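Arm sorting returns at our shop – what happens to the people?

Nivusmont

We do pet toy returns, small place. Owner put in a Flivard arm in July and now its doing the tray sorting I used to do. 11 of us on the bench. Hours not cut yet but I'm on "exceptions" all day and my pay grade says sorter. Anyone been thru this? What do I ask for?
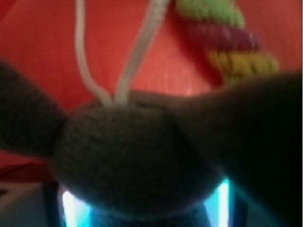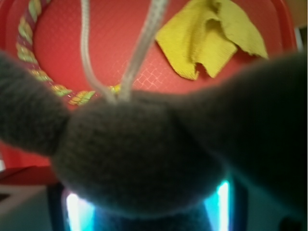 Red surface in both of these. 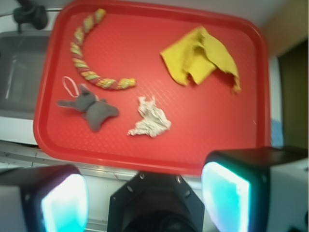
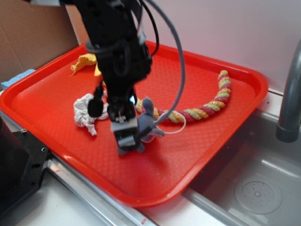
Get the new job in writing, first thing. We went through it two years back – same title, harder work, no raise till we pushed. Soft stuff is where they still need you. A rope toy like the braided one on your tray, next to a crumpled cloth, somebody has to say keep or toss. That's judgment, so ask for it to be graded that way. Also ask who gets trained to clear stops. At our place only 9 got picked and the rest were stuck.

Bronwyn Ormsby

What she said. Keep a log too, I wrote down every time I had to step in, 119 in one month. Manager had no idea. Got me the tech rate in the end, took forever tho.

Gisia

robots always win, start looking

Baldursdóttir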